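Zasanura character rig set: README

Last edited 12/3/23 by Aroha Lowther

Contents

The set holds 3299 rigged 3D characters meant for background use: street crowds, waiting rooms, people seen through shop windows. Each one comes as a mesh, a skeleton and a texture folder. File names start with the body type and end with the version number. There are 6 body types. Hair is a separate mesh and can be swapped between characters of the same body type without moving anything.

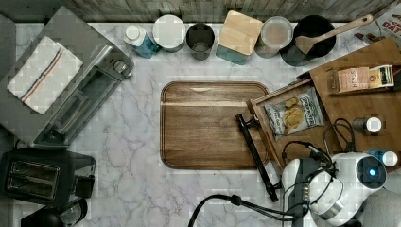

Textures are stored at full and half size. Use the half size set unless the character will fill more than a third of the screen. Fine patterns suffer most when scaled down. Thin stripes on a shirt, like the blue and red ones on the dish towel over the toaster oven, will shimmer as soon as the character walks. For striped and checked clothes we ship a softened version with the suffix _soft. It looks a little dull up close and much better at a distance.

Skeletons

All characters share the Wamov skeleton, so a walk cycle made for one will play on any other. Feet may slide on the two shortest body types. Turn on foot locking before you export. Fingers are joined in pairs to save bones, and a character can't point or hold a pen. The jaw has one bone, enough for chewing and simple talk.

Known problems

Shoulders pinch when an arm goes above the head. Long skirts pass through the knees on stairs. Eyelids on the older characters don't close all the way.

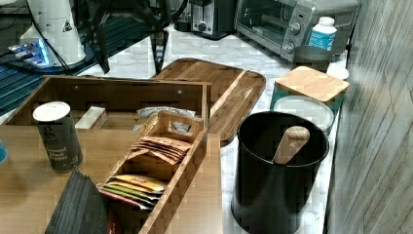
Gutema wrote in to say that the shoulder pinch goes away if the twist bone is weighted at half, and asked for that to become the default. We tried it on 5 characters. It fixed the shoulder and made the elbow worse, so the old weights stay for now. Anyone who only needs raised arms can change the value in the settings file.

Loading

The Antal loader reads the set directly. With other tools, import the skeleton first, then the mesh, then the hair. A full load takes roughly 2 minutes on an ordinary office computer.
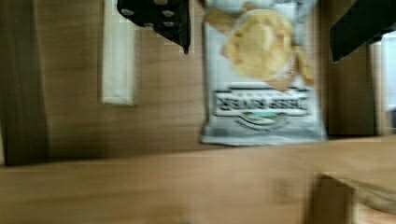
If the mesh comes in lying on its back, the up axis is wrong. Set it to Y and import again. Don't rotate the mesh by hand, or the animations will play sideways.

Changes

January: first release, without hair.
Current version: hair added, softened textures added, duplicate meshes removed.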